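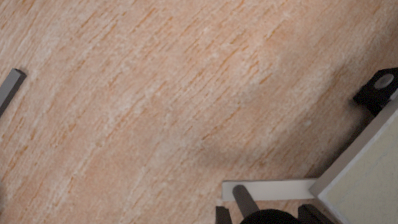
Yogesh Mittal would like it on record that the assemblers at Gollach asked for the simulation before the company did. They wanted to see how a robot gripper would come down over a part before one was installed at their bench, he said, and they wanted the right to reject a motion they did not like.

Gollach has now put that arrangement into its regular work procedure. Under the procedure, which took effect in May at the company's Fondard plant, every robot motion used in bench assembly is first built and run in a simulated work cell, then reviewed by the people who work at the station, and only then loaded to the physical arm. The simulation software, Runico, was developed in-house. The arms were integrated by Sandhu, which also maintains the safety controls.

The simulated cell includes a wood-grain tabletop, the gripper and the parts to be handled. Motions can be viewed from directly above at close range, from the operator's side of the bench, or from any point the reviewer selects. Assemblers can stop a motion at any step and check the approach angle of the fingers and the clearance to neighboring parts. Comments are attached to the step at which they were made and stay in the record after the motion is released.

Since the start of the program, 167 motions have gone through review. Assemblers sent back 22 of them. The most common grounds were an approach path that crossed the space where a person would be reaching for the next part, and a finger opening wider than the task required. All returned motions were corrected in simulation and reviewed again. Two were dropped, and the tasks remain manual.

The robots take over the repetitive placing and holding steps. Assemblers keep fitting, fastening, inspection and rework. Before the change, an assembler at Fondard made over 300 placing movements per shift. At stations with an arm, most of these are now done by the machine, and the assembler's time goes to checking fit and dealing with parts that are out of tolerance.

Job descriptions at the affected stations have been rewritten to match. Motion review is listed as a paid duty and is scheduled during the shift, between the morning start and the first break. It may not be assigned as overtime. Assemblers who complete the review course are entered in a separate pay grade. No positions at Fondard were eliminated in connection with the program, and headcount at the assembly benches is unchanged.

Training takes place in two parts. The first covers the simulator: opening a cell, changing the view, stepping through a motion and entering a comment. The second is held at the station with the arm in reduced-speed mode and covers stopping, restarting and clearing a part that has been gripped incorrectly. Prior experience with programming is not required for either part. Written material is supplied in English and Spanish.

Several limits of the method are stated in the procedure. Simulated contact between fingers and part is an approximation, and parts with flexible or coated surfaces must be tested on the physical arm before release, whatever the result in Runico. Lighting and shadow in the simulated cell are set to a standard condition and do not reproduce the lighting at each bench. Stations that use vision guidance are therefore calibrated on the floor by Sandhu technicians, with the assembler present.

Mittal said the comment record had been more useful than the group expected, mainly at shift change. A second-shift assembler can open a motion and read why the first shift wanted the arm to wait before closing. He added that the record needs a better search function, and that requests for one had been entered more than once.

The procedure applies to bench assembly only. Packing and outgoing inspection at Fondard are not included at this time. Gollach plans to extend motion review to subassembly work once the current stations have completed both parts of the training.

About Gollach
Gollach manufactures small mechanical assemblies for industrial customers. Its Fondard plant handles bench assembly, packing and outgoing inspection.

Media inquiries may be directed to the Gollach communications office. Technical questions about Runico are forwarded to the assembly engineering group.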